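Garment Handling Data Collection -- Progress Report
Submitted to: Montoya program office
Prepared by: Iker Manzano, Saltstead site
February 22, 2019

Status
Collection with the hand-held grippers is on schedule. Nearly 500 folding demonstrations have been recorded since November, against a first-phase target of 200. The surplus comes from shirts and towels. Jeans remain behind, and the remaining sessions are assigned to them.

Quality
Two faults account for most rejected recordings: loss of marker tracking when a finger turns away from the lens, and operators starting before the gripper width has been zeroed. The second is now caught by a check in the Civis upload tool. The first is open.

Denim
Thick seams and hems need a wider opening on approach than the written procedure allowed. The procedure has been revised, and operators now record the lengthwise fold and the cross fold as separate segments. 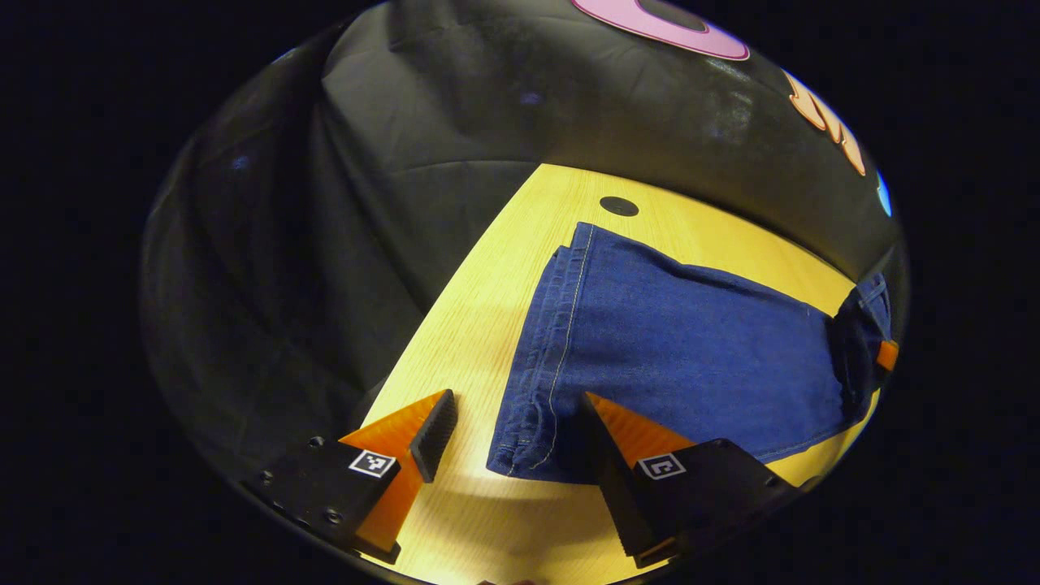
Segment labels for denim are entered by hand and take longer than the recording itself. We request 2 additional labeling days per week at Notness -- no change to the equipment budget is needed.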